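Progress Report: Wholesale Supply of Cleaning and Hygiene Goods, Fesadstead Depot
Submitted by: Solomiia Levchenko, Depot Coordinator
To: Hamish Katene, Regional Manager, Voverness
Date: 3/28/26

Dear Hamish,

I send you the report for the period since December. I follow the same order of points as in my last report, so that you can compare them easily. Where I do not have a final result yet, I write so.

Stock and storage

The move of the floor cleaner and the dish liquid to the lower racks is completed. The heavy canisters no longer have to be lifted above shoulder height, and the two pickers on the morning shift told me that the work goes more smoothly. Paper goods (toilet rolls, kitchen rolls, folded hand towels) are now kept in the dry bay on the north side. We lost 7 cartons of hand towels in January because of a leak near the loading door. The landlord has repaired the door seal, but the gutter above it is still old, and I have asked him in writing for a date. I did not receive an answer yet.

Customers

We supply 44 regular accounts at present. Most of them are small hotels, schools and cleaning firms in Fesadstead and the villages on the river side. Two accounts have left us for a supplier who gives longer credit. I visited both of them. One is willing to talk again in the summer, the other has signed for a full year and I think we should not spend more effort there.

The Nazarenko order remains our largest one. They took 760 cartons of toilet roll in this period and paid each invoice on time. They ask now if we can offer the same roll with a paper wrap in place of the plastic film. I have requested a price from the mill – it should come before the end of next month.

Leno range

The Leno concentrates are selling slower than I expected. The customers like the price per liter, but they are not used to diluting the product themselves, and some of them mix it too strong and then complain of sticky floors. I have written a one-page guide with the right doses for a bucket and for a spray bottle, and the drivers hand it over with each first delivery. I would like to continue with this range until the autumn before we decide about it.

Work surfaces and packing

New mats were approved in your letter for the packing tables. They are easy to wipe, and small parts such as caps and dosing pumps do not roll away so quickly. I would ask to keep a small sum for replacing them, as the corners wear out first.

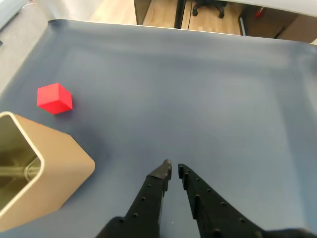
Red cube on a blue-gray tabletop mat.

Staff and training

Everyone at the depot has finished the course on safe handling of bleach and acid products. The certificates are in the office folder and the copies were sent to Voverness by post. The evening shift is still one person short. I had two interviews, and one candidate can start after she has given notice at her present job.

Points where I need your decision

The credit period for hotels. I propose to make it longer by two weeks in the low season only.
The gutter repair. If the landlord does not reply, may we pay for it and deduct the cost from the rent?
The paper-wrapped roll. Please let me know whether I may order a trial pallet when the price arrives.

The stock list and the table of unpaid invoices are attached as separate files.

With kind regards,
Solomiia Levchenko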